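3.2 Sorting habits and the use of shared storage

The second part of the survey dealt with what households do with small goods between the time they come into the home and the time they are put away. Earlier work on domestic storage has mostly looked at how much space people have. We were more interested in how long things stay out. A household with large closets may still leave mail, tools and kitchen items on the nearest flat surface for days, and a household with almost no closets may clear everything by evening.

Of the 1306 households contacted in the Cilumau district, 896 returned a completed form. The form asked respondents to name the surface where goods were most often set down, who usually moved them, and where they went next. Respondents could name more than one person. The wording was tested in January by Shahnaz Bhuiyan and Tineke Michiels on a small group of tenants in the Mulder buildings, and two questions were dropped after that test. One had asked for the "main" storage place, a term that tenants read in different ways. The other had asked for an estimate in minutes and was left blank by most people.

Answers were coded into four groups: same-day clearing, clearing within the week, clearing only before visitors, and no regular clearing. Riet Vermeulen and Hendrik Bosman coded the forms separately. Where they disagreed, the form was read again by both and a code was agreed on. Most of the disagreements were between the second and third groups, where respondents often wrote that they cleared up "on the weekend, if someone is coming."

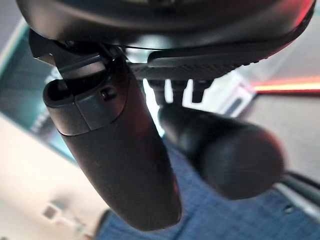 Figure 4. Gripper housing and fingers.

Same-day clearing was most common in households where a single person had taken on the task. This held for both small and large households. In homes where the task was said to be shared by everyone, goods tended to stay out longer, and the written comments suggest why. Several respondents said that they did not want to move an item that another person might be looking for. One wrote that she had stopped putting away her son's school papers after he missed a form that had been filed in a drawer.

The type of storage mattered less than we had expected. Open shelves and closed cabinets gave similar results once the size of the household was taken into account. Distance had a clearer effect. Tenants on the Sullilska side of the district, where the storage rooms are in the basement, used them for seasonal goods and for little else. Tenants with a closet next to the front door used it every day, even when they described it as too full. Hendrik Van Dijk's interviews with longer-term residents point the same way. People spoke of the basement as a place for things they had already decided not to use.

The survey has limits that should be kept in mind when reading Section 4. The answers are self-reported, and tidying is a subject on which people may want to give a good account of themselves. The form was filled in by one adult per household, and other members might have answered differently. We also did not ask about income or working hours, both of which are likely to affect how soon goods are put away.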